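Posted in: Arms & Manipulators > Teaching by Demonstration

Hand guiding vs. remote for box tasks?
by cao_bench, November, 9:40 pm

Hi all, long time reader here, mostly from the mobile base side of the forum. I'm finally doing arm stuff and I need to settle an argument with myself before I record a big pile of demos. The task is reaching into an open box and lifting something out of the tissue. I can grab the arm and walk it through, or drive it from the next table with a controller. I did 200 demos by hand last month at the Vorkville shop and they felt great while I was making them! Then the trained policy got to the box and just dithered over it. Which way do you people go for this kind of thing?

knotty_pine wrote:
Remote, every time. When you hand guide, you're feeling the box wall through the arm and your wrist does all the clever bits. None of that ends up in what the camera sees. Plus your own arm is in half the shots, and then at run time it isn't.

jornatport_dan wrote:
Disagree, sorry. I've got 904 hand guided demos on a drawer task and it runs fine. Remote driving made me slow and jerky and the robot learned slow and jerky. If you mask out the person or keep to one side you can get away with a lot.

knotty_pine wrote:
A drawer is a rail, though. It only goes one way. A box full of tissue is a totally different animal.

pokimstead_arms wrote:
Ok, I've been at the box thing for a while in Pokimstead so I'll jump in. Two from my setup, arm over the box in both:
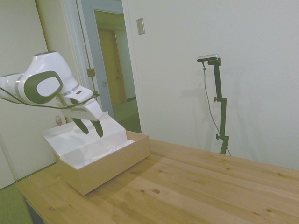
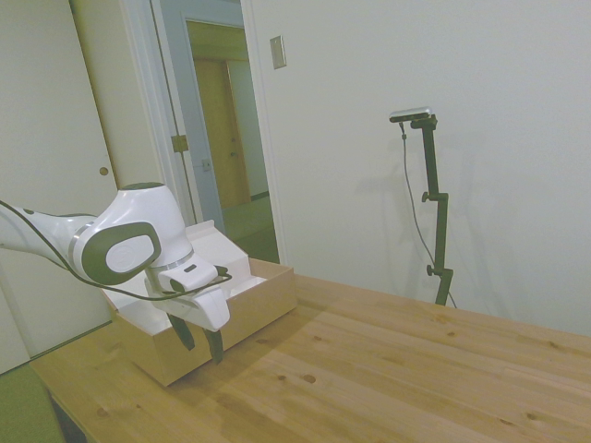
My whole problem was the approach, and I think that's cao's problem too. I used to record one long smooth swoop from the side straight down to the grasp, because that's how a person reaches. The policy would copy the swoop, arrive a little off, and have no clue how to fix it. Now I bring the arm to a stop with the fingers open and pointing down over the box, hold it there for a beat, and only then go in. I also do a bunch of demos where I stop in the wrong spot on purpose and correct - those were worth more to me than all the pretty ones. And watch that raised flap at the back! It sits right behind the gripper, so if you come down too far that way you're going to clip it. I do all of this by remote, by the way, but I don't think that's the magic part.

cao_bench wrote:
Oh wow, ok. My demos are all swoops. Every single one. How long is a beat?

pokimstead_arms wrote:
Half a second or so. Much longer and it learns to sit there forever, ask me how I know.

jornatport_dan wrote:
See, the corrections thing you can do by hand too. I'd still start there, you get the feel for the task way faster.

knotty_pine wrote:
Feel for you, sure. The robot gets nothing from it. We went up to 3,000 demos by hand on a bagging job and threw most of them out.

jornatport_dan wrote:
Sounds like a bagging problem to me. Were you changing the bag position between runs?

knotty_pine wrote:
Yes we were changing the bag position.

cao_bench wrote:
Thanks everyone, don't fight! Plan is 2 small batches, same box, same spots, one by hand and one remote, both with the pause and some bad starts mixed in. I'll post what I get. Does anybody have a good way to crumple tissue the same way twice, or should I just let it be random?

pokimstead_arms wrote:
Random. Poke it between every run.

Last updated: November, 11:15 pm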